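Why toy food leans, rolls or lies flat

A ring shape, such as a doughnut, is called a torus. A torus can rest in two ways. It can lie on its side, which is the flat way, or it can stand on its edge, like a wheel. The two ways are not equally steady.

An object stays up when its centre of gravity is above the part that touches the table. The centre of gravity is the point where the weight balances. In a ring, this point is in the hole, where there is no dough at all.

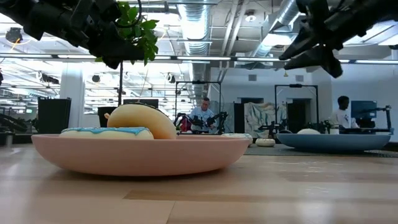
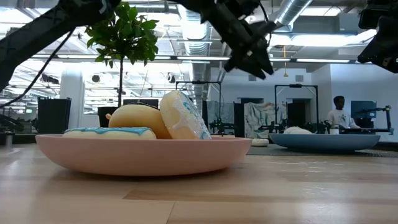
A ring lying flat touches the table in a wide circle. Its centre of gravity is low and well inside that circle, so a small push will not tip it over. A ring on its edge touches the table in one small patch, and its centre of gravity is higher. It needs something to lean on. The toy doughnut with light blue icing lies flat and needs no help, while a plain one tilted up behind it is less steady. The raised rim of a plate or bowl is useful too, as it can stop a ring that starts to roll.

Friction is the grip between two surfaces that touch. A leaning ring pushes sideways on its neighbour and also pushes outwards at its foot. If there is too little friction at the foot, the ring slides down until it is flat.

Test this at home. You will need 2 toy rings and a plate.

Lay one ring flat. Lean the other against it. Tilt the plate slowly and note which ring moves first. Repeat with a sheet of kitchen paper under both rings and compare the results.

Text: Archie Halliday. Checked by Anatole Roussel, Mar 25, 2025.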